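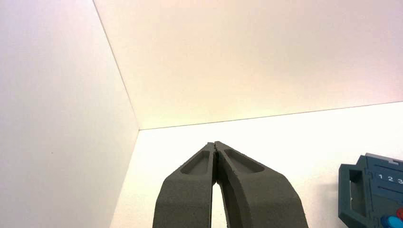 Cabinet Interior Finisher and Inspector (full time)

Employer: Branow
Location: Stilusia plant, Building 2
Reports to: Amparo Agudelo, finishing lead
Openings: two
Shift: 6:30 a.m. to 3:00 p.m., Monday to Friday, with one Saturday a month

Branow makes plain white cabinets and open-front enclosures for laboratories, clinics and retail stockrooms. The finishing department receives assembled carcasses, corrects the inside faces and corner joints, and releases each unit for wrapping. The current order book is mostly the Cusi line: flat white inside panels, no trim, no visible fasteners. On a surface this plain, one dark speck on a side wall is easy to see and has to be logged.

Scope of work

Inspect all inside faces of each unit under raking light: side walls, top, back and floor.
Mark specks, scratches, pinholes and dull patches with removable film tabs. Pencil marks on finished faces are not allowed.
Check that the line where the side wall meets the top panel is straight and closed along its full length. Gaps are measured with a feeler gauge and entered on the unit card.
Sand, fill and touch up according to the repair sheet. Repairs larger than a thumbnail go back to the spray booth.
Compare panel color against the master chip. A cool off-white next to a warm one inside the same unit is a reject, including where both pass on their own.
Wipe down, wait out the cure time printed on the can, and inspect again.
Sign the card and move the unit to the wrapping lane.

A Cusi 30 takes a trained finisher 28 minutes from first inspection to signed card, cure time excluded. New hires are not held to this figure during training. The department released 322 units last month.

Required

One year or more in cabinet finishing, auto body prep, drywall finishing, sign making or similar surface work.
Normal color vision, with or without corrective lenses. A color test is given on the interview day.
Able to work kneeling and with the head and arms inside a cabinet for short periods. Kneeling pads and creepers are supplied.
Able to lift 30 pounds alone. Heavier units are moved on the lift cart by two people.
Able to read a repair sheet in English and write a short defect note that the next shift can follow.

Preferred

Experience with waterborne touch-up coatings.
Experience with Prornex inspection cards or a similar paper traveler system.
Forklift certificate. Not needed for the job itself, but it widens the Saturday rota.

Working conditions

The finishing room is kept at a steady temperature and has local extraction at every bench. Respirators are fitted and issued on the first day; facial hair must not break the seal. Rings, watches and belt buckles come off at the door. Phones stay in the lockers. Gloves are changed between sanding and coating, without exception.

Noise is low. The light is strong and people who get headaches under bright white light should raise this at the interview, where the benches can be seen with the lamps on.

Training

Weeks one and two: paired with Feng-yi Hsueh at bench 4. Inspection only, no repairs.
Weeks three to six: speck and scratch repairs on side walls and floors.
Week seven onward: top panels and corner joints. Top panels come last in training as the work is overhead and runs are hard to correct.

The training set is a group of 134 sample panels with known defects. Trainees are signed off for unsupervised work after grading the full set twice with matching results.

How to apply

Send a resume or a one-page work history to Nayeli Urrego in personnel. Give the kind of surface work you have done, the coatings used and the dates. Photos of finished work may be attached, no more than four. Cover letters are not read.

Interviews are held at the plant and take nearly two hours, including the color test and a paid bench trial. Wear closed shoes.

Questions about shift swaps or bench access: Yurani Valderrama, second-shift lead.

Applications close at the end of December. Start date by agreement.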